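A table, a box and a lot of green

Posted 6 September 2019

I love circuit boards. I always have – I was the kid who unscrewed the back of the radio and then just looked at it for an hour without fixing anything. So when I got the chance to spend a day in a workroom in Dosuldale with boards out on the table, I packed my lunch, charged everything I own and went!

This gallery is a small one compared to my usual. If you came over from the Nelell harbor set (all those ropes!), you know I normally put up way too many pictures and then get emails asking where page two went. This time I kept it short.

A word about boards, for anyone new to them. The green is a coating that goes over the copper, and the white lettering printed on top of it is called silkscreen. I could read silkscreen all day. It's like a street map, with little names and numbers for every part, and boxes drawn around the neighborhoods. Some people who design boards are very tidy about this and some are clearly in a hurry, and you can tell which kind you've got in a few seconds.

The other thing I always go looking for is the capacitors, the little silver cans that stand up off the board. They look like a row of water towers if you get down low enough. My first board had three of them and I drew faces on every one with a marker (I was six, it was my dad's amplifier, we don't talk about it).

Okay, pictures! Take your time with them.

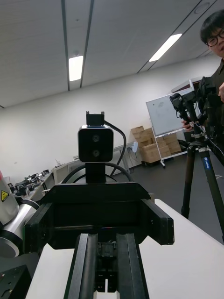
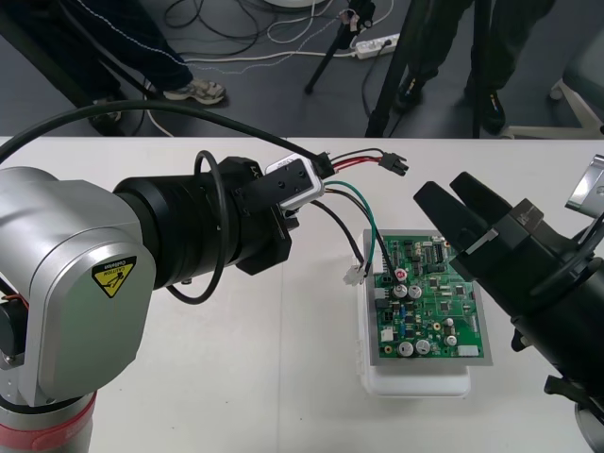
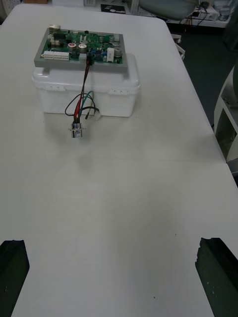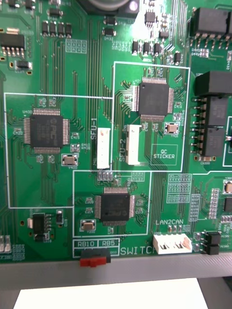
In the last picture: PIC chips, the SFU-1 and SFU-2 connectors, and my favorite bit, the little rectangle marked QC STICKER.

I have to say something about that QC STICKER spot. Somebody sat down and planned a board with all those fine copper lines running up and down it, and they saved a place for a sticker. It has its own border! I find that so charming. I want one on my fridge. I want one on my front door, with a blank space where a person could come by and approve of me.

And the plastic box! In the second and third pictures the board is sitting up on a white plastic container like a cake on a stand, and I'm very fond of that. I have up to 12 of those boxes at home, full of buttons and fuses and cables that don't fit anything, and I've never once thought to put the good stuff on top and show it off. I've started now. There's a board on the bookshelf as I type this, on top of the box where the Christmas lights live, and it looks great.

I like the wires in the third picture too, the way they hang down over the front of the box, with red, black, green and a sort of blue-teal in there. Color-coded wire makes me happy in the same way a new pack of pens does. I could have taken a whole set of only wires, and maybe I will next time.

The white tabletop is a gift, by the way. If you take pictures of small electronics at home, get yourself something plain and white to put them on. I used my old brown desk for years and everything came out looking like soup. These days I have a white shelf board laid across 2 chairs, which cost me next to nothing, and the greens come out so much better on it. You do have to wipe it a lot.

A few people have asked what I use to look at boards up close. It's a clip-on magnifier from Zivo that I found in a sale bin back in February, and a soft brush for the dust. The brush is a Voß and it's meant for cleaning typewriters, I think? It works beautifully on connectors. Be gentle around the tiny parts though – I've lost a resistor or two to too much enthusiasm, and you will never find one on a carpet.

Prints: I can do the last picture as a postcard or in the bigger poster size, matte only (glossy makes the green look strange to me, sorry to the glossy people). The others I'm keeping as web pictures for now. If you'd like one for a classroom or a club wall, just write to me through the contact page and tell me what size of wall you've got.

Next up in the gallery is the button collection I've been promising since winter, and after that more Nelell, with fog. If you have a favorite board of your own, send me a picture of the silkscreen! I'm putting together a page of the nicest little labels people have found, and so far it's mostly arrows.

Back to all galleries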